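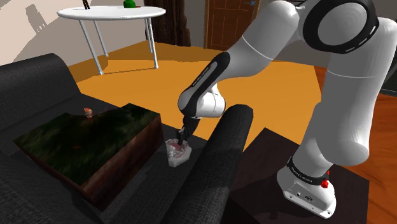 1. Purpose of the visit

On 06/10/2021 our project group attended the open day at the Lillex laboratory in Kallbridge. The aim was to see how simulated manipulation tasks are built and checked, and to decide whether the same method would suit our own coursework. The part of the programme relevant to this report was the Orkari demonstration, in which a Franka Emika arm works in a rendered living room. The arm is mounted on a dark side table and has to reach over the armrest of a sofa to get at objects on the seat.

2. Set-up

The demonstrator ran the room model on one workstation and the arm controller, Qudah, on another. Qudah sends joint targets at fixed intervals and writes every command to a log. We were given a printed extract of 1,677 lines. The full log for the morning session held 3,699 lines.

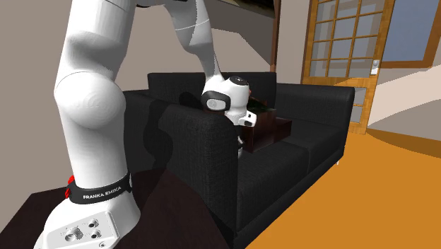
The armrest is the main constraint on motion planning. A straight path from the base to the seat would pass through it, so the planner has to raise the elbow first and bring the hand down from above. Planning time was limited to 700 ms per attempt. We asked whether the sofa fabric was modelled as soft. It is treated as a rigid surface with a friction value, and the texture has no effect on contact.

3. Objects and close views

The object set mixes simple shapes, such as a wooden box, with scanned items of irregular outline. One of these is a dental cast with a curved row of teeth and red colouring along the inner side. 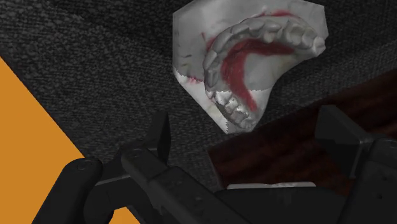
Irregular meshes are costly for collision checking. Orkari replaces each one with a set of convex parts, and the detailed surface is kept for rendering only. Grasp points are therefore calculated on a shape that differs slightly from the visible one. We consider this the weakest part of the method for small or concave items.

4. Points for our project

We will use 2 collision models per object, coarse for planning and fine for the final approach. Log format to be agreed before the next build. The friction values used by Lillex were not released and will have to be measured.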